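Notes from the Skerden open day

17/02/2021

Kwadwo Issahaku had two spare passes for the Skerden open day and I took one, mainly to see the two-arm cell that Bredero has been writing about in its newsletter. The hall opened at nine. I was through the door by ten and spent most of the morning at one bench.

The task on show was flower arranging with artificial stems. It is a fair choice for a demonstration. Stems bend, petals snag, and a glass vase will tip if it is pushed above its centre of mass. Kobina Akolgo, who ran the session, said the team had logged 659 attempts before the open day, 151 of them on the final layout of the table. He would not give a success rate, and I did not press him.

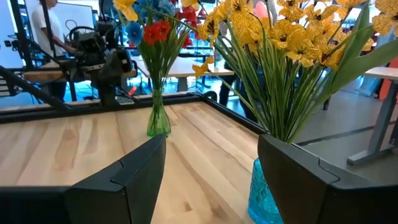 Between the fingers: green vase at the back, turquoise one close in on the right.

The wrist view went up on a monitor and was more useful than watching from the floor. At close range the fingers hide a good part of whatever they are about to take hold of, and a bunch of long, thin leaves does the rest. Kobina's answer was that the controller, which they call Istix, takes the wrist views together with a view from overhead and weights them according to distance. Inside 139 mm it relies mostly on the wrist. I asked what happens when a leaf covers the lens. It backs off and tries again, apparently.
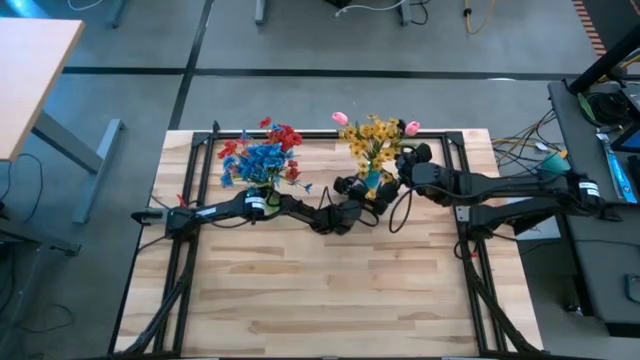
My own interest is in shared workspace, meaning how two arms keep out of each other's way without one simply waiting for the other. At work we handle this with fixed zones, and the zones waste a lot of table. The Skerden cell has none. With the left gripper low by the base of the yellow bouquet and the right one raised beside the same flowers, both arms are in a volume that our rules would give to one at a time. Kobina said clearance is checked on every control cycle, with a minimum of 26 mm between any two links. Cables are not in the model. I would want them in it, given the loop that hangs below the right gripper and reaches the wood.

Asante, whose planner we use at present, treats cables as a fixed allowance around each link. It is crude and costs reach, but it has never caught one on a fixture in our shop. I put this to Kobina and he agreed that it was on their list – some way down it.

Other points from my notebook. The rails make a good mounting surface and leave the table clear. Emergency stop was explained before anything moved. Questions were taken during the runs, which I prefer to a slot at the end.

Kwadwo thought the task too soft to say much about assembly work. I disagree in part, as a wiring loom behaves more like a stem than like a bracket. Skerden plans a second open day in April with a loom on the table, and I have put my name down for it.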